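Aufschrauben, nachsehen, aufschreiben

Forough Ghorbani nimmt gebrauchte Bürorechner auseinander, seit sie die Werkstatt von Grundden leitet. Die Geräte kommen aus Verwaltungen und Schulen, im vergangenen Jahr waren es 3011. Ein Teil wird wieder verkauft, der Rest liefert Ersatzteile. Wir haben mit ihr über Gehäuse, Stecker und Wärmeleitpaste gesprochen.

Sie arbeitet am liegenden Rechner. »Stehend sieht man nichts und kommt mit der Hand nicht gerade an die Schrauben«, sagt sie. Das Seitenteil kommt als Erstes ab, danach wird das Typenschild des Netzteils gelesen und die Leistung in die Liste eingetragen. Erst dann geht es an den Kühler.

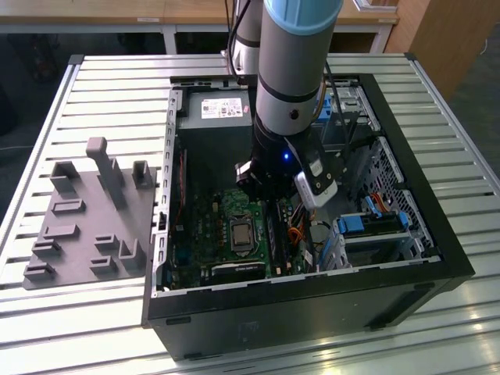 Desktop-Rechner ohne Seitenteil auf der Werkbank, der Prozessor liegt frei.

Beim Kühler passieren nach ihrer Erfahrung die meisten Fehler. Alte Paste klebt, und wer gerade nach oben zieht, reißt im schlimmsten Fall den Prozessor mit. »Ein bisschen drehen, dann löst sich das. Und vorher den Rechner ein paar Minuten laufen lassen, wenn er noch läuft.« Die Reste wischt sie mit Alkohol und einem fusselfreien Tuch ab.

Festplatten werden getrennt erfasst. Ghorbani mag Laufwerksträger aus Kunststoff, die man ohne Werkzeug herausnehmen kann. »Die farbigen Griffe sind eine gute Idee gewesen. Man weiß sofort, wo man anfassen darf.« Ihr Kollege Mohandas Devadiga kümmert sich um das Löschen der Daten. Für eine Platte setzt er 86 Minuten an, bei großen auch mehr.

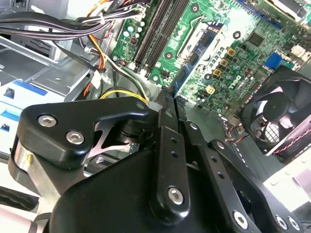 Auf den Speicher angesprochen, wird sie ausführlicher. Die Riegel sitzen oft fester, als man denkt, und die Rasten am Ende der Steckplätze brechen, wenn man sie schräg drückt. »Daumen drauf, nach außen, fertig. Wenn es knackt, war es zu viel – dann ist der Steckplatz vielleicht noch brauchbar, aber verkaufen würde ich das Board so nicht mehr.« Neue Mitarbeiter üben deshalb zwei Tage lang an Platinen, die ohnehin in den Schrott gehen.

Ab April will sie die Liste umstellen. Bisher steht dort nur, welche Teile entnommen wurden, künftig auch, in welchem Zustand die Sockel sind.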